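**The swap shelf is back (and I have opinions about puzzles)**

Hello again! If you came by the hall on Sat 18 April you'll have seen that the swap shelf has moved from the drafty end by the coats to the wall under the windows, and if you didn't come by, well, it has. It took me most of the morning and two cups of tea, and I found one of my own library books back there, which I'd already paid for. So that's mine now, I suppose.

For anyone new to the Mirico Street newsletter: the swap shelf is where you leave games, puzzles and toys your household has outgrown and take home something else. There's no sign-out sheet and no money changes hands. You don't even have to bring something the same day you take something. I once walked off with a marble run and it was a month before I had anything decent to give back.

What's on it at the moment? A lot of puzzles. Really a lot! There's a 200-piece harbor one that has been round the neighborhood so often the lid is more tape than cardboard, and a 50-piece farm that my nephew did four times in one afternoon and then wanted to keep (he couldn't, I'd promised it to the shelf). We also have two copies of the same train game, if anybody wants to combine them into one good set. I had a go at this myself and gave up when I couldn't work out which box the tickets belonged to.

My one request, and I say this with love: please check the pieces before you drop a puzzle off. If there's one missing, write it on the lid. I don't mind a missing piece at all if I know about it. What I mind is crawling under my sofa at ten at night looking for a bit of sky that was never in the house.

Blocks are the other thing we could use more of. The plain old kind, any size, any condition short of splintery. They go the same day they come in, every time, and I've had three different parents ask me if there are more hiding somewhere. There aren't. I'd hide them for myself if there were.

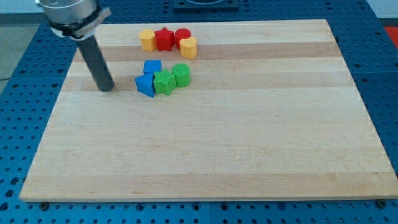

*Toy blocks on a wooden board.*

If your blocks need a clean first, I wipe mine with a cloth that's barely damp and a drop of dish soap, then leave them spread out on a towel overnight. Don't soak wooden ones. I did that with a set from the Vlachopoulos yard sale years ago and they came out furry, and no amount of sandpaper ever got them quite right again. Plastic ones can go in a mesh bag on the top rack of the dishwasher, although I'd skip anything with stickers on it.

A few bits and pieces while I've got you. The Nakano bakery is saving us its big flat boxes, the ones with the fold-over lids, and they're perfect for puzzles that have lost their own. There's a stack under the shelf, so help yourself. The Traltard bus is still stopping on the far side of the road while they dig up the curb, so allow a few extra minutes if you're coming with a stroller. And the outdoor games box (bats, hoops, that enormous parachute) goes back out in August for the picnic. It needs a new parachute bag, if anyone sews. I don't, as the old bag will tell you.

Shelf hours are the same as before: any time the hall is open, plus Saturday mornings until noon. If you've got a big donation, more than you can carry in one trip, leave a note in the box by the door with your number and I'll come over with the cart. The cart holds 20 board games if you stack them flat and go slowly over the curb by the mailbox.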